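Bruson counselling service to open group program in Cerkmont

The Bruson Centre for Counselling and Wellbeing will offer a group program on self-criticism and perfectionism from March, following a review of its individual counselling services in Cerkmont and Gadbridge.

The program, called Steady Ground, is open to adults who live or work in either community. Groups will meet on Wednesday evenings for 44 weeks of the year, organized in 4 terms, and participants may enrol for a single term or continue through the full cycle. Sessions begin at 6:30 p.m. and are led by registered counsellors.

The centre received 577 requests for individual appointments over the period covered by the review. Many of the people who made those requests described similar concerns: difficulty resting without guilt, persistent worry about the judgment of colleagues or family members, and a reluctance to ask for help until a situation had become serious. The review recommended a group option for clients who did not require crisis support and who might benefit from speaking with others in comparable circumstances.

Each term will address a separate theme. The first concerns the way people speak to themselves after a mistake. Later terms will look at boundaries at work, at grief and change, and at the habits that support good sleep and regular meals. Participants will be asked to keep a brief weekly journal, which remains private unless they choose to share from it.

Steady Ground is not a substitute for medical care. Applicants will have a short telephone conversation with an intake counsellor before a place is confirmed, and those whose needs fall outside the program will be referred to an appropriate service.
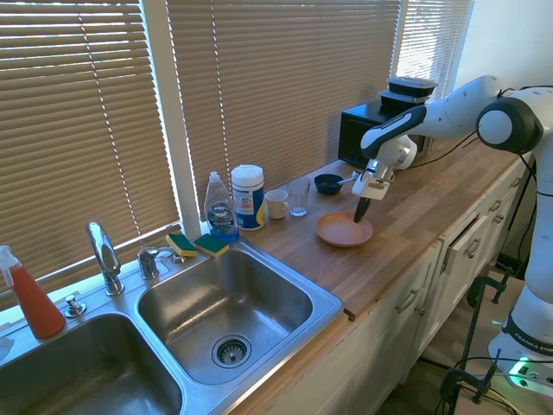 Fees are set on a sliding scale according to household income. The Klinhom Fund has agreed to cover the full cost for participants who receive income assistance, under an arrangement that will remain in place for 3 years. No proof of diagnosis is required to apply for a subsidized place.

Evening sessions will be held at the centre's Cerkmont office, which is wheelchair accessible and has parking at the rear of the building. A daytime group in Gadbridge is under consideration and will depend on enrolment in the first term.

Registration forms are available at the front desk of both offices during regular business hours. Current clients of the centre may register through their own counsellor.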